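## 4. Running the grocery set for the first time

By now you should have the Grataler arm bolted down, the Voltara controller talking to it, and a cup of something warm nearby, as this section takes a little patience. We'll be repeating the result from our method note, in which a policy trained on 300 demonstrations picked packaged food and moved it into a basket. Please do read the whole section before you switch anything on. It isn't long, and one or two of the later notes make much more sense of the earlier steps.

### 4.1 Laying out the work

1. Wipe the table and let it dry fully.
2. Put out your items, mixing stiff boxes with soft packets. The mix matters a good deal for this method, which learns one shared approach for both and then corrects it by touch.
3. Let a few of the items overlap. It's tempting to space everything out tidily (we all do it!), but the training set is full of untidy piles and the policy is happiest with them.
4. Stand the basket within reach of the arm, and check that the gripper body clears the rail on its way over.

> **Note:** Shiny packets can throw bright patches back at the overhead cameras. If the preview looks washed out, lower the exposure in Dirwood by one step and look again before you touch anything else.

### 4.2 The approach and the first touch

The part people ask us about most is the approach, so we'll go slowly. The policy brings a finger down at a slant and looks for the top edge of an item before it tries to close. On a box that edge is firm and easy to find, while a packet gives way a little and the finger has to follow it.

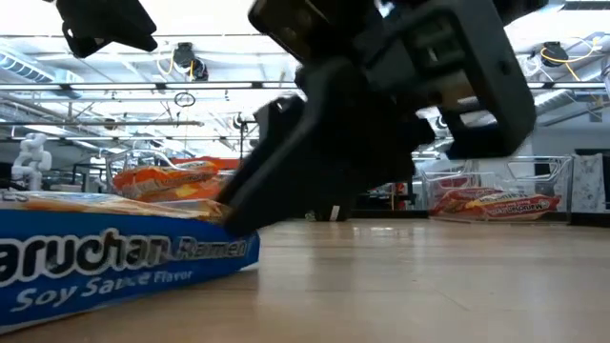 The contact threshold is what tells the two cases apart, and it's worth setting with care even if you're itching to see the arm do something useful.

1. In Dirwood, open **Contact** and set the threshold to 100.
2. Choose **Single approach**. The arm will come down, stop at first contact and wait for you.
3. Look at the trace. A stiff item gives a steep rise and a soft one gives a gentle slope with a wobble at the end.
4. If the finger stops short of the item, raise the threshold by 8 and try again. Small steps are kinder to your cardboard.
5. Once you're happy, press **Save to Mulcahy** so the value is stored with your run log.

> **Caution:** Keep your hands out of the work area during a single approach, even while the arm is waiting. It will lift as soon as the timer ends.

### 4.3 Comparing with our result

We ran 184 trials with the touch correction on, then the same layouts with it off. Most of the difference lay in the soft packets, and boxes hardly changed at all. If your boxes do badly too, go back to the camera calibration in section 3 before you think of retraining.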